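How to Stop Your Gripper From Dropping Bracelets

I lost most of April to one dumb fault, so let me save you some of it. My jewelry tidying task (scattered pieces on a bedspread, one open box lid, everything goes in the lid) was running fine, and then the policy started letting go of bracelets halfway over. Cuffs were OK. Beads and pearls, forget it!

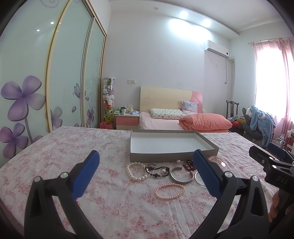 I blamed the training data first and re-recorded 30 demos on the Gitarley setup. Same drops. The real trouble was the width reading. Mine had drifted, so the logs said "closed" while the pads still had a sliver between them, and the arm happily copied that. A fat bangle fills the gap anyway. A string of beads slides right out.

Step 1. Zero it cold. Close the fingers on nothing, hold, and write down the raw count. Mine should read 585 and I was getting 42 more than that.

Step 2. Check the pivots. Wiggle each finger sideways with the power off (please, power off, I pinched my thumb good). Any click you can feel means a screw has backed out. Snug it up, then go back and redo Step 1. 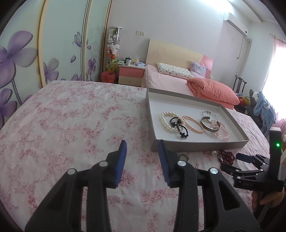
Posted by landeg_bench

Step 3. Run the paper test. Slip a strip of printer paper between the pads and close. If it pulls free with no drag, your zero is still off, whatever the Onness calibration page says in green letters.

Step 4. Record a short batch with the thin stuff only. Skip the cuff, it'll hide the problem from you like it did from me.
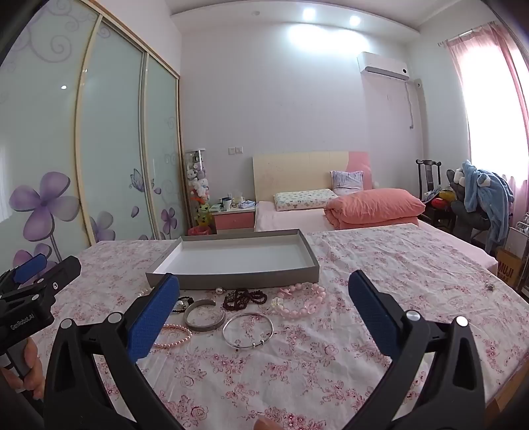 Step 5. Throw out the bad episodes. I dumped 100 of them from my Wallis folder, and yes, it hurt. Retrain on what's left and try the beads first.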